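Ticket 570: Court booking page shows the wrong open slots
Product: Avudex Scheduler
Site: Skotdale Tennis Club
Status: Resolved
Opened: August 24, 2024

First off, we love the new booking page! Members took to it right away, and the waitlist feature is fantastic. One snag, though. Court 3 shows as open at 5 p.m. even when it's already booked, and two groups keep getting the same confirmation. The other courts are fine.

Tried so far:
Cleared the browser cache. No change.
Logged in from a phone and the front desk PC. Same result on both.
Deleted the booking and made it again. It looked right for 13 minutes, then the slot opened up again.

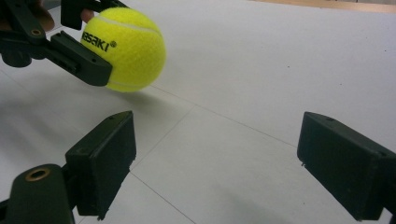 Tennis ball with part of the brand name showing, over a white tabletop.

Reply from Avudex support:
Thanks for such a clear write-up, the 13-minute detail was a huge help! Your calendar sync is still connected to Pidilell, the old system, and it's writing over Court 3 each time it runs. Please go to Settings, Connections, and switch Pidilell off. Then press Rebuild Calendar and leave the page open until the bar is full.

Update from the club:
Switched it off and rebuilt. Court 3 has held its bookings all afternoon, and the waitlist sent its first text for that court, which was great to see! Is there a way to bring over the old league bookings too?

Reply from Avudex support:
Yes! Export them from Pidilell as a CSV and use Import under Leagues. Closing this one, but reply any time to reopen it.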